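Notes from the Fleltum open afternoon: how one robot lab handles sharp tools

In September I went with a small group from our plant to an open afternoon at Fleltum, a test lab that works with two-armed robots and five-fingered hands. The invitation said the subject was rules for handing things over, and I signed us up on that basis. We are setting up our first bench where a robot will pass parts and tools to an operator, and our own safety rules were written for robots behind fences.

The program ran from one o'clock until a little after five. There were 14 visitors, mostly from plants like ours, plus two people from Trillard, who make fixtures. Nabila Abou Zeid met us at the door and had everybody sign the visitor sheet, put on safety glasses and leave lanyards and scarves on the hooks. She took my badge cord too. I had not thought of it as a lanyard, but it hangs just the same.

The first hour was in a meeting room. Nabila went through the lab's bench rules, which take up eight printed pages. She said the first version was much longer and people stopped reading it. The present one has a page for each kind of work, and the page for the job of the day is supposed to be at the bench while the work is going on. If the page is missing, the session does not start.

She spent most of her time on the page for sharp tools. I copied down what I could:

Scissors and knives are picked up closed and stay closed until the cutting step.
A tool has a fixed parking place, and it goes back there between steps.
A person may not reach for a tool while a robot hand is holding it, unless the step is written as a handover.
In a handover to a person, the handle faces the person.
In a handover from one robot hand to the other, the speed limit is the same as it would be with a person present.
Only the things named in the task sheet are on the table.
Cables on the arms are checked over the full reach before the first run.

Someone from the back asked about the fifth rule. If both hands belong to the robot, why go slowly? Nabila said that in their records a dropped tool was the most common event with sharp items, and most drops came during transfers between hands. A slow transfer drops the tool on the table near where it was held. A fast one can send it onto the floor or toward whoever is at the console. I had expected the speed rule to be about contact with people, so this was useful to hear.

We also talked about risk assessments. Ismail Benmoussa, who looks after them at Fleltum, made the point that assessing the arm tells you little. The arm, the hand, the tool, the workpiece and the place where people stand have to be looked at together, and when one of those changes the assessment is opened again. He has a short form for small changes, such as a different pair of scissors of the same size, and a long form for everything else. Our plant has only the long form. The result with us is that small changes get made without any form at all, and I would guess that other plants have the same trouble.

After a coffee break we went to the benches in groups. Ours had Hüsnü Tokgöz as guide. He asked us to stand behind the yellow line and keep our hands out of the work area even when the arms were still. An arm that has stopped may only be waiting for its next command, and a visitor cannot tell the two apart by looking. He said the lab's own people are held to the same thing. They go by the status on the console and say out loud "arms off" before anyone leans in. The second person repeats it.
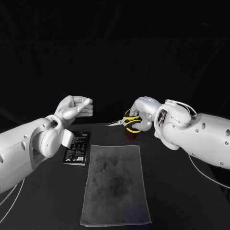

I asked Hüsnü what he watches for with scissors in particular. He gave me a longer answer than I could write down, but the main part was about grip. With finger loops, there is more than one way to hold the tool, and the way that is good for cutting is a poor one for giving the tool away. Fingers that go through the loops have to come out again, and if the receiving side pulls too early the tool twists. So their task sheet says which grip is to be used in each step. If the grip has to change between steps, the tool is put down first and picked up again. Regrasping in the air is not allowed with anything that has an edge or a point.

He also told us where the receiving hand should wait. It stays to the side of the line the blades point along, and it comes in only when the holding hand has stopped moving. For a person the rule is the same, with the added condition that the person starts the exchange by saying so. The lab tried a light signal for this at one time. Operators watched the light and took their eyes off the tool, and the signal was dropped.

On soft materials, he said cloths are treated as workpieces, with an entry of their own on the task sheet. A cloth can hide a small tool or catch in a finger joint. Ours are never written down anywhere. People bring one to the cell, wipe something and leave it. I have put that on my list.

Cables took up a good part of the discussion. Several of us had seen cable trouble on our own machines, and a man from another plant described a hose that had worked loose after two weeks of repeated wrist turns. Fleltum's check is simple. Before the first run of the day, each arm is moved slowly to the ends of the reach needed for the task, and one person watches nothing except the cables. Any slack that could touch a tool or an item on the table is tied back or the item is moved. The check goes in the log with initials.

The log itself was worth seeing. It is kept on paper at the bench and typed up later. Stops, drops and near misses all go in, with the step number from the task sheet. At the time of our visit the sharp tools log had 163 entries. Ismail said that nearly all of them were minor, and that he would worry if the entries stopped coming. He reads them through once a month and picks out the steps that turn up repeatedly. The step gets rewritten first, and only after that do they look at the hardware.

One of the Trillard people asked whether all this could be put into software. Part of it is. Fleltum uses a package called Varkeo to hold the task sheets, and it will refuse to load a step that has no grip listed. It also keeps the speed limits for each step. It has no knowledge of where people are standing or what has been left on the table, so those checks stay with the two people on the bench.

The last half hour was for questions in the meeting room. Cillian Ní Bhriain, who trains the new operators, explained how people are signed off. They start with blunt objects, then move to tools with covered edges, then to real ones. At each stage they have to stop a run themselves at least once, for a reason they can explain. He has found that new people are slow to press stop when others are watching, and the stop exercise is his way of getting them past it. There is no test at the end of the training. The trainer signs when he is satisfied, and a second trainer has to agree.

I did have one criticism, and I gave it to Nabila before we left. The rules use "handover," "transfer" and "exchange" for what seemed to be the same act, and I had to ask twice which one was meant. She said that it had come up before and that the next edition would settle on a single word.

For our own bench I am going to propose four changes to start with: the one-page sheet at the work area, the spoken call before reaching in, the daily cable check, and a short form for small changes. The grip rule will have to wait until we know which hand we are buying. Sherif Belhaj from our maintenance group took his own notes on the stop circuits and will send those around separately.

Fleltum plans another open afternoon in the spring, on lifting and carrying. Groups are kept small, and visitors need closed shoes. Parking is behind the building, and the entrance is on the Lloyd side of the yard.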